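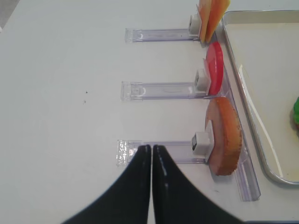

Review: Camora, a wrist-view method for picking thin food slices

I have worked with Camora for five weeks now in our small lab in Nerness, and I want to write down what I think of it before I forget the first impressions. Camora is a training method together with its code, published by the Annamalai group. You give it demonstrations recorded from a wrist camera, and it learns a policy for grasping thin objects that stand on their edge. The authors claim that no second camera is needed. This was the reason I wanted to try it.

Installation took me one afternoon. The instructions are clear until the calibration part, where two steps are in the wrong order. My colleague Prakash Chacko found this after we had already lost a morning. If your fingertips seem to be shifted to one side in the preview, do the gripper calibration first and the camera calibration after it.

Our test setup has clear acrylic holders on a white table, with a small white clip at the end of each one and the slices held upright. I know it is an unkind choice. Clear plastic gives glare in spots that move when the arm moves, and a red slice seen from its side is only a narrow oval. With the larger round slice, the one with the brown scalloped rim, the method had no difficulty from the first day. The orange slices were harder, as two of them overlap in one clip and the policy must decide which one to take. Camora does not really decide. It goes to the middle and closes the fingers.

What I like most is how the approach is learned. Older methods we used in Batow planned the whole path at the start and then followed it blindly. Camora corrects itself until the last centimetre, and you can see the arm slow down when it is not sure. With nine demonstrations per slice it was already useful. After that, more demonstrations of the same kind gave us very little – changing the light between them helped much more.

Now the weak points. The metal tray beside our holders has a long streak of reflection inside, and in the evening, with the ceiling lamps on, the policy sometimes turned towards it. The paper has one sentence about shiny surfaces and I think it deserves a full section. Also, the confidence value is printed on the screen but it is not saved in the log, so you must write your own small script for it.

Halima Usman, who maintains the code, answered my two questions in February within a day, very politely, and one of the fixes is already in the new version. The calibration text is still the old one.

I would recommend Camora to a lab that has one arm, one camera and some patience with lighting. If you need to separate slices that touch each other, I would wait for the next release.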